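Binstead community room - progress report for January
To: Stuart Rowbotham, small grants

Hi Stuart,
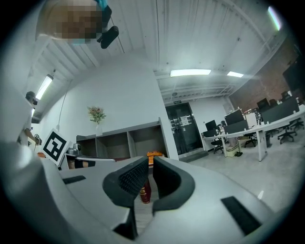 First up, thank you for being so patient with us over the holidays! I know you were hoping for this before the break, but the shelves only went in at the start of January and I wanted to have something proper to tell you. The long white unit is up against the back wall now and I'm really pleased with it. We went back and forth on whether to get doors (Teófilo Cuadros was very keen on doors, I was not) and ended up with open square compartments, so people can see what's there and put it back where they found it. That's the theory, anyway.

The unit came from Dimis and cost a bit more than the quote I sent you, because delivery to our side of town had gone up. The difference was $250. I've covered that out of the painting line, which came in under, so we're still inside the $2,000 you gave us and I'm not asking for any more. Receipts are in the shared folder under Kahsay, which is what Teófilo named it when he set it up and I've never figured out how to change it.

The old cupboards are gone, hooray. It took two trips to the depot and a borrowed trailer. We kept the handles and a good box of hinges in case somebody wants them.

Sorting is the slow part. We've been through the craft supplies, the board games and most of the kitchen odds and ends, and I've been pretty firm about anything with pieces missing. The little ornaments and tins are harder. People get attached! I had a long chat with one of the Gamar ladies over a biscuit tin that has held buttons for as long as she's been coming, and the tin is staying, buttons and all.

Still to do:
Labels for the compartments. I've got a colour for each group picked out but haven't printed anything yet.
Two more baskets for the wool, same size as the ones we have if the shop still carries them.
The bottom row. I'd like to keep it for the kids' things so they can reach, but the playgroup hasn't said yet what they want in there.
A second coat along the skirting where the old cupboards stood. White again, to match the wall.

The one thing I'd like your advice on is the leftover painting money. It isn't much, but I'd love to put it toward a decent step stool, and I wasn't sure if that counts as furniture or equipment on your form. Let me know which box and I'll fill it in.

You're welcome to drop in and have a look any afternoon. The kettle is usually on by 2, and I'll try to have the labels done before you come.

Cheers from all of us at Binstead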